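Tunport Community Facilities Forum
Board: Equipment, Stores and Maintenance
Thread: Hammered-finish bars with red grips — inspection of the welded collar

Started by: stores_grutley
Posted: 04/11/2021

Members will be aware that the Grutley hall holds a number of free-standing items made up of a flat steel-type plate with a bar fixed to it, the far end of the bar being covered by a red plastic grip. They came to us with the contents of the old Mnguni training rooms and no paperwork was transferred with them. The stores register describes them only as "bar, plate-mounted, grey, red handle", which has not proved adequate for inspection purposes.

I have been asked to draw up an inspection sheet for these items before the new hire period begins. I should be grateful for the views of other sites on the following matters.

First, whether the collar at the plate should be treated as a structural joint and inspected as such, or whether a general visual check of the whole item is sufficient.

Second, whether the finish should be touched up where it has worn, and with what.

Third, whether the red grips should be removed at inspection so that the end of the tube can be examined.

One of the bars is shown as it lay on the store floor. Colleagues who have the same pattern on their own register may recognise it.

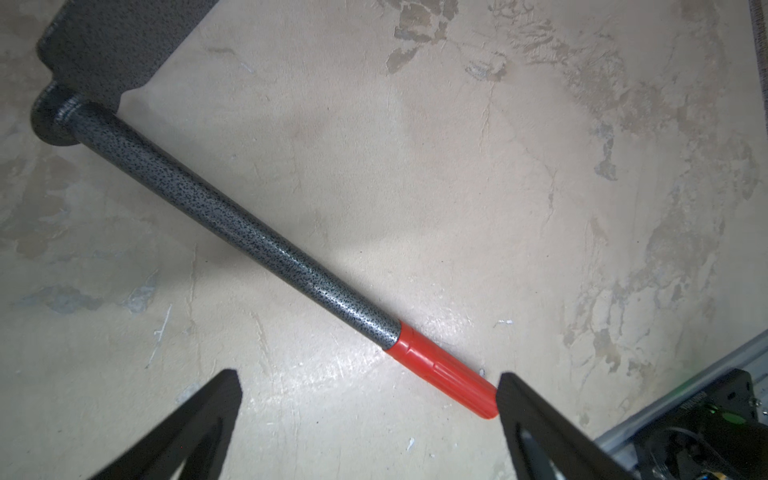 Plate-mounted bar with red grip, Grutley store.

The weld is continuous as far as I can establish by eye and by running a cloth round it. I do not propose to withdraw any item from use without a reason that can be entered on the sheet.

Reply from: bay_two_tunport

We have the same pattern at Tunport, or one so close to it that I would not wish to argue the difference. Ours are entered as "sundry gymnasium fittings", which is no better than your own wording.

On your first point, my view is firm. The disc where the tube meets the plate is the only part of the item that carries any real load when somebody leans on the grip, and it should have its own line on the sheet. A general visual check means that a person glances at the item from a standing position and signs for it. We had precisely that arrangement until August, when a hairline mark was noted beside the weld on one of ours. It may have been no more than a crack in the coating. The sheet gave us no means of knowing whether it had been there the previous year, and the item was withdrawn as a precaution.

I would recommend the following wording, which you are welcome to adopt:

Collar and weld: clean with a dry cloth. Examine the full circumference under a hand lamp. Record any line, gap, rust staining or lifting of the finish. If any is present, withdraw the item and attach a red label.

Reply from: cluritz_fixtures_desk

I must respectfully disagree with the previous contributor as regards the hand lamp.

A speckled finish of this kind is intended to disguise small marks, and it does so very effectively. Under a lamp held close, every black fleck casts a little shadow and the inspector will report cracks that do not exist. At Cluritz we examined similar fittings in that manner for one season and the number of items withdrawn was out of all proportion to the number found to be defective. The store became a row of red labels and the users were, quite reasonably, dissatisfied.

Our present practice is to examine the joint in ordinary daylight, at arm's length, and then to apply hand pressure to the bar in two directions. If there is no movement and no sound at the collar, the item is passed.

I would also question the term "withdraw". A sheet should offer the inspector something between pass and withdraw. Ours has a column headed "Refer".

Reply from: bay_two_tunport

I accept the point about a middle column and will raise it here.

I do not accept the point about daylight. Our store has no window, and I suspect the same is true of a good many others. A standard that can be met only on a bright morning with the doors open is of limited use. As to hand pressure, it will find a joint that has already failed. The purpose of the inspection is to find the joint before that stage is reached.

Reply from: ledger_and_key

May I return to the register entry, as it appears to me to be the origin of the difficulty.

Whoever entered these items did not know what they were for, and the present discussion has proceeded over several posts without anyone stating it. Are they handles for a larger frame? Are they exercise fittings in their own right? Are they gate or barrier parts that found their way into a gymnasium? The inspection that is appropriate depends upon the answer. A bar that a person hangs from requires a great deal more than a bar that a person merely takes hold of to steady a trolley.

I would suggest that no sheet be issued until the use has been established in writing. At our own site we adopted the rule that an item with no stated use is not hired out.

Reply from: stores_grutley

I am obliged to all three contributors.

In response to ledger_and_key: the use at Grutley is as a hand support beside the stretching mats, and has been for as long as the hall has had them. I cannot say that this is what the manufacturer intended, there being no maker's plate on ours. I agree that the use should be stated at the head of the sheet and I have now added a line for it.

I am less certain about suspending hire in the meantime. The hall has bookings that depend on these fittings and they have been in regular use without incident. I shall take instructions on the matter.

I would still welcome comment on the finish and on the grips.

Reply from: paintshop_mnguni

With regard to the finish, hammered paint in dark grey can be obtained from most trade counters, and a small tin will last a store of your size for years. I would offer three cautions.

Do not touch up over the weld. Fresh paint there will conceal exactly what the inspection is looking for, and the next inspector will not thank you. If bare metal is exposed at the collar, clean it, apply a thin clear lacquer and record the date.

Do not attempt to match the tube to the plate. On ours the coating has come out lighter on the tube and darker on the flat, and attempts to even it out have looked considerably worse than the original.

Allow the full drying time stated on the tin. A bar returned to use too early will mark hands and clothing, and the complaint will reach you before the end of the week.

I was at Mnguni when the training rooms were cleared and can confirm that no paperwork was kept. I searched for it at the time.

Reply from: cluritz_fixtures_desk

I concur with the whole of the above — in particular as to leaving the weld unpainted.

As to the grips, my advice is that they should be left in place unless they turn under the hand. A tight plastic sleeve that has been pulled off is seldom as tight when it goes back on, and one then has a loose grip where previously there was a sound one. Check that it does not rotate, check the rounded end for splits, wipe it down, and proceed to the next item.

Reply from: bay_two_tunport

On this occasion Cluritz and I are in agreement, save that I would add the ridges to the list. The ridges along the grip hold dirt, and ours are cleaned with a soft brush and warm soapy water. Solvent should not be used, as it left one of our grips tacky and it had to be replaced.

Moisture does get beneath the flared end where the sleeve meets the metal. A strip of dry paper pressed into the edge will show whether it has done so.

Reply from: ledger_and_key

I note that the thread has moved on to soap while the question of use remains open. My position is unchanged. "Hand support beside the stretching mats" describes where the item is kept and what people happen to do with it. It does not state what load it was made to bear.

Reply from: stores_grutley

The point is noted and has been forwarded.

The draft sheet now reads as follows. Amendments may be posted to this thread.

Stated use:
Plate: flat, no bending at corners, no sharp edge
Collar and weld: full circumference, cleaned first, lamp or daylight to be recorded
Hand pressure: two directions, movement or sound to be recorded
Tube: straight, finish sound, no touching up at the collar
Grip: does not turn, end not split, ridges brushed clean
Result: Pass / Refer / Withdraw
Initials:

Reply from: bay_two_tunport

Please add "item number". Ours were not numbered and we inspected the same bar twice.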